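Budgeting for the Whole Cell: Why Equipment Plans Should Begin With the Task

Dec 24, 2022

Organizations that are considering their first robotic workstation tend to begin with the price of the arm. The figure is easy to obtain and easy to compare, and it fits neatly on one line of a capital request. It is also a poor guide to what the purchase will cost over its working life. Those who approve such requests should ask for a different kind of document.

The planning office at Prurska reviewed its own equipment requests last February, ahead of the new budget cycle. Of 46 requests that involved automation, only 12 set aside money for anything beyond the main unit and its delivery. Grippers, cameras, mounting hardware, cabling, spare parts and staff training were left to be found later, usually from operating funds that had been promised elsewhere. The departments had not been careless. The form asked them for a unit price, and they supplied one.

A better form would begin with the work. What is to be picked up, and how stiff is it? How often does the item change? A rigid carton makes few demands on a gripper. Printed sheets, film, fabric and soft packaging ask a great deal more, as they bend under their own weight and present a different shape each time they are lifted. A department that handles such material may need a second arm, a better camera or several sets of fingers, and it should know this before a contract is signed.

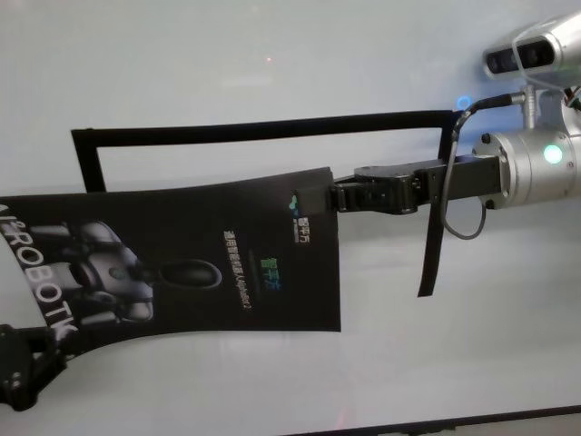

Trials deserve a budget line of their own. It is common to accept a supplier's demonstration as proof that the equipment suits the buyer, although the supplier has chosen both the item and the conditions. When Prurska compared proposals from Drorix and Longo, it asked each firm to handle the same stock of the buyer's own materials, including the awkward ones. The trial ran to 1,029 attempts in all and was paid for by the buyer. Some managers objected to the expense. In my view it was the soundest money spent on the entire project, and it should have been planned from the start instead of being taken from contingency.

The same discipline should apply to the years after installation. Cables wear where they flex, fingers lose their grip, and software licenses come up for renewal. Under the Hesidel plan, which Prurska adopted for its packing area, supporting costs may reach up to 50 percent of the purchase price over the life of the equipment. Some readers will consider that allowance excessive. It can be reduced when the records justify a reduction, and a department that returns unspent funds is in a stronger position than one that must ask for more.

There is a fair objection to all of this. Detailed requests take longer to prepare, and small departments may be discouraged from applying at all. The answer is to give them help with the estimates, and to allow a modest trial to be funded before a full request is made. Approving bodies should also accept that some trials will end with a recommendation to buy nothing. Such a result ought to be recorded and shared with other departments, so that the next team with similar materials can read it before it begins collecting quotations.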